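August 30, 1999

Tisevdale again, gate at opening, out at the closing bell. Overcast until early afternoon, light wind from the lake side. Good conditions for comparing runs on the Blackburn, as the wood did not get the usual noon heat and the grease stayed put longer than it would in full sun.

Entries on the Blackburn first, then Erkis, then the rest.

The Blackburn was running one train. The second was on the transfer track with the wheel covers off the lead car. I rode in the back seat first, then the front, then the back again before lunch. The first drop is quicker than it was in April. In April the train lost speed on the turnaround and came through the second hill slowly enough that the lap bar never came into use. Today there was clear lift on the second and third hills in the back seat, less in the front. The difference between front and back is larger than I have written down for this ride in any past season.

The rough spot is still at bent 57. It is a sideways kick to the left, very short, at the bottom of the fourth drop. The track was replaced on both sides of it over the winter and the new wood is easy to see from the path, lighter than the old and with fresh bolts. The new sections ride well. The old section between them now feels worse than before, which I put down to the contrast as much as to wear. I would expect the joint where new meets old to be the next place to open up. Someone has put orange paint on the ledger there, so the park is aware of it.

The park map gives the length as 3000 feet. The old sign by the entrance says over 3000. The layout has not been changed in my time, so one of them is rounding, and I have never found the drawing that would settle it.

Lap counter in the station read 1004 when I first boarded. It was reset when the train came back from the shop, according to the sheet taped beside it. With one train and a full queue the ride makes 300 laps on a good day, so the reading would mean less than four full days of use. Wheels that new ought to be slower than worn-in ones, in my experience. The speed today says otherwise. Possible explanations are a different wheel compound, more grease, or the load (every seat was taken on each of my rides). I can't separate these from the seat.

Brakes: still hand operated, still the long levers. The operator at the levers in the morning brought the train in with one smooth squeeze. After the shift change it was two grabs and a shove forward into the station. No effect on the ride itself, but it slows down loading.

Erkis was closed until midafternoon. The sign said maintenance. When it opened it ran with the center gondolas empty and chained. It is the older type of Piltitz swing ride, with the drive tire under the hull, and the tire could be heard slipping at the top of each push. The cycle was shorter than in April. I rode it once, at the end row, facing the loading platform. The swing angle is lower than it was last year by enough to notice against the roof line of the arcade. If the tire is worn it is a cheap repair, and if the motor is the trouble it is not. There is no second source for Piltitz motors that I know of, and the shops that rewind them want them for the whole winter.

The train around the lake was running on time. The carousel had its band organ on, with the low notes missing on one side. The old bumper car building is now fully enclosed in fencing and the power pickup has been taken down from the ceiling. No notice posted as to what goes there. The club newsletter had said it would stay through the end of this season, so that item was wrong.

Food: fries at the lake stand, same as always. Prices up since April.
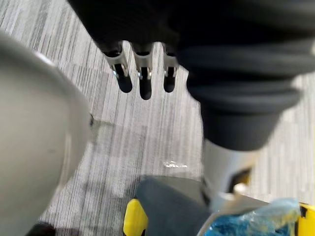 One of the other club members, standing behind me in the Blackburn queue, said the train had been switched to harder wheels and that the April wheels were already cut up for scrap. He had it from the ride crew. He also said bent 57 would be done this winter along with the whole of the fourth drop, and that the kick was coming from the rail below the lap joint and could not be shimmed out. I asked about the second train and he said it was waiting on axles. I have noted all of it as secondhand.

Harder wheels would fit with the speed, and also with the buzz through the floor on the return run, which I had not connected to anything until then.

Last ride of the day on the Blackburn, back seat, after dark. Faster again. Kick at 57 the same. Did not get to the station in time to read the counter.

To do: look up the winter work list from two years ago for the fourth drop. Check the Erkis notes for the swing angle.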